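Section 4: Washing and Drying Knitwear

Your Vasseur 9 washer-dryer has three programs suited to knitted fabric: Knit Wash, Hand Knit and Low Dry. Read this section before using any of them for the first time. For cottons, bedding and towels, see Section 3.

4.1 Before you load

1. Read the care label on each garment. If the label shows a crossed-out tub, do not wash the item in this machine.

2. Empty all pockets and close zippers and hooks. Leave buttons undone. A buttoned placket pulls at the stitching when the drum turns.

3. Turn T-shirts, jerseys and sweatshirts inside out.

4. Sort by color first and then by weight. A thin jersey top washed with a heavy sweatshirt will come out more creased than one washed with other thin tops.

5. Place anything with loose threads, beading or open lacework in a mesh wash bag.

Note: Heathered yarns are made from fibers of more than one shade. Wash them with the darkest color they contain. A charcoal heather goes with darks, even if it looks pale next to a black shirt.

4.2 Selecting a program

1. Press the power button and wait for the display to light.

2. Turn the dial to Knit Wash for everyday jersey, T-shirts and cotton sweaters, or to Hand Knit for wool, wool blends and anything marked "hand wash."

3. Press Temp to change the water temperature. Knit Wash starts at Cool and can be raised to Warm. Hand Knit is fixed at Cool.

4. Press Spin to change the spin speed. The lowest setting leaves more water in the load, and drying will take longer.

5. Close the door firmly until the latch clicks, then press Start.

Knit Wash runs for 70 minutes with the factory settings. The time shown on the display may change in the first few minutes while the machine weighs the load. If you choose Extra Rinse, the new total appears as soon as the option is selected.

To start a wash later, press Delay before pressing Start. Each press adds one hour. Do not use Delay with wet items already in the drum, as colors can transfer while the load sits.

CAUTION: Do not open the drain filter while a program is running or paused. Water in the drum will flow out onto the floor.

4.3 Detergent

1. Pull the drawer out until it stops.

2. For Knit Wash, pour liquid detergent into compartment II, up to the lower line. Do not use the upper line for knits.

3. For Hand Knit, use a detergent made for wool. Enzyme detergents can weaken wool over time.

4. Fabric softener goes in the compartment marked with a flower. Leave it out for stretch fabrics and anything sold as moisture-wicking.

Note: If you have the Imum dosing cartridge fitted, compartment II is filled automatically. Set the fabric type to Delicate in the cartridge menu - the default setting releases too much detergent for a small load. See Section 7 for cartridge cleaning.

4.4 Drying

Take knits out of the drum as soon as the wash ends. A wet knit left in a pile stretches under its own weight and the creases set.

To dry in the machine:

1. Remove any item marked "dry flat" or with a crossed-out dryer symbol.

2. Shake out each remaining item and put it back loosely. The drum should be no more than half full.

3. Select Low Dry and press Start.

4. Check the load when the tone sounds. Seams and ribbed cuffs dry last. If they are still damp, add time with the + button.

To dry flat:

1. Press water out by rolling the garment in a clean towel. Do not wring it.

2. Lay the garment on a rack or a dry towel, away from direct sun and heaters.

3. Ease the shoulders, side seams and hem back into line with your hands while the fabric is damp.

4. Turn the garment over when the top side feels dry.

CAUTION: Never machine dry items that have been in contact with cooking oil, solvents or hair products containing oil, even after washing. Residue can heat up and catch fire.

4.5 Smoothing and folding

Soft wrinkles are normal in jersey after a wash and most can be smoothed by hand. Pay attention to the hem, where the doubled fabric holds creases longer than the single layer next to it.
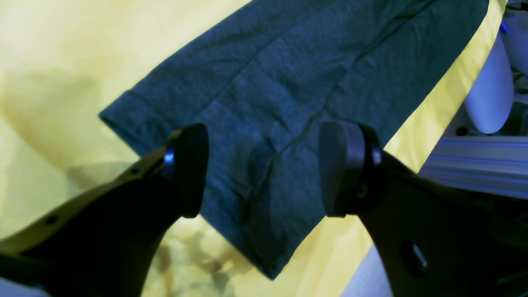

Fig. 4-3. Knit fabric with soft wrinkles and a folded hem.

1. Hold the garment by both side seams and give it one firm shake.

2. Lay it face down on a clean, flat surface.

3. Smooth from the center outward, finishing at the hem.

4. Fold both sides in toward the middle, then fold the lower half up.

If creases remain, use a cool iron on the inside of the fabric. Lift the iron and set it down again for each new area. Sliding it pulls the knit out of shape.

Store heavy knits folded. Hangers leave points at the shoulders.

4.6 Display messages

E4 - Load out of balance. Pause the program, wait for the door to unlock, and spread the items around the drum. Add a second item if you are washing a single sweater.

E7 - Drain slow. Clean the filter as shown in Section 8.

F127 - Temperature sensor fault. Switch off at the wall, wait ten minutes and switch on again. If the message returns, stop using the machine and contact Mesititz Service with the model and serial number from the label inside the door.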